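Finishing a butcher-block work table, and what cans do to it

Work table notes, part 2

The first part covered flattening and sanding. The remaining questions were the finish, the small riser, and how to treat a top that will have metal cans set down on it every day.

The top is an ordinary strip-laminated block, light and medium brown, oriented with the strips running the long way. I bought it unfinished from Jaltanau, who sell seconds with minor color mismatch. Mine had a few strips noticeably darker than their neighbors. I left them where they were. Staining to even out the color would have meant another round of sanding, and the variation makes it easier to see whether something has been set down square.

Finish

I tested two products on offcuts: a plain mineral oil from the hardware store and the Hulel hardwax oil that Hadi Zein uses on his counters. Both samples got the same preparation and were left overnight before testing.

The mineral oil went on quickly and looked good for a short time. A damp can left on it produced a faint gray ring by morning. The ring came out with light sanding, but I do not want to sand a table every month. The hardwax oil took longer to apply – thin coat, wipe, wait, second thin coat – and showed no ring under the same can. It is slightly less pleasant to the touch. I used the hardwax oil.

Apply less than you think is needed. My first coat on the underside was too heavy and stayed tacky for days. The top got a much thinner coat, buffed with a cotton rag until the rag stopped dragging. Lay the used rags out flat to dry outdoors before disposal, as oily rags can self-heat in a pile.

Cans

Food cans are harder on a wood surface than plates or cups. The bottom rim is a narrow metal ring, so the full weight sits on a thin line. If the can is dragged, the rim scratches. If the rim is wet, it can leave a mark, and steel rims can leave dark stains on woods with a lot of tannin.

My rules are simple. Cans are wiped before they go on the table. They are lifted, never slid. Anything that stays out for more than a day goes on the riser, which is a separate board that can be refinished or replaced without touching the top.

The riser

It is a tan board with a black metal frame at each end, open in the middle. I had considered solid wooden ends, but they collect crumbs on the inside corner and are annoying to wipe. The frames came from Issa and were sold as shelf supports. The screw holes did not line up with anything, so I drilled new pilot holes in the board, 50 mm apart.

Each foot has a strip of self-adhesive felt. Felt holds grit, so it needs to be checked when the table is cleaned. Cork would be better, and I will switch when the felt wears through.

I do not fix the riser to the table. Left loose, it can be set at an angle to the strips or moved off entirely when I need the full surface. Five cans fit on it without crowding.

Floor

The floor is smooth gray concrete, sealed in May with one coat of Sketeo matte. It is easy to sweep and unforgiving to anything dropped on it. A can that falls from table height will dent at the rim, and a dented rim rocks when set down again.

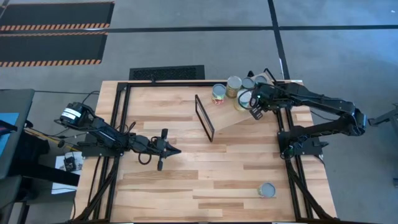

Related posts

Flattening a butcher-block top with a hand plane
Sealing a concrete floor in one afternoon
Felt, cork or rubber feet
Shelf supports compared

Last updated: September 2015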